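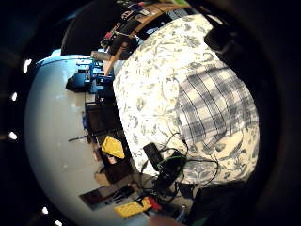
Larysa Kobzar wrote in after the March page to say that a patterned tablecloth hides every crumb and stain, so it can stay on for weeks, and that a second cloth thrown over it is all the protection a surface needs. I have my doubts.

A floral print hides a stain from you. It does nothing to the stain. Tea that sits in cotton for three weeks is a good deal harder to get out than tea you caught the same evening, and pale grounds go yellow in the folds whether or not there are leaves printed on them.

As for the layer on top, a checked cloth over a flowered one looks fine to me, but it slides. I tried the rubbery mesh sold for rugs and it left a waffle pattern in the fabric. A damp palm run over the lower cloth before laying the upper one worked as well - that is, for an hour.

What I would do:

Shake both cloths outdoors and wash them separately the first time. Dark checks can bleed.

Keep power adapters off the fabric while they're plugged in. They get warm, and cloth bunched around them keeps them warm. A bare shelf is better.

Don't let cables hang over the side. One tug takes the cloth and everything on it. Loop the slack and tie it with a strip of old hem, 10 inches is plenty.

Skip the stain-repellent sprays. I used one on half a cloth and couldn't tell you now which half.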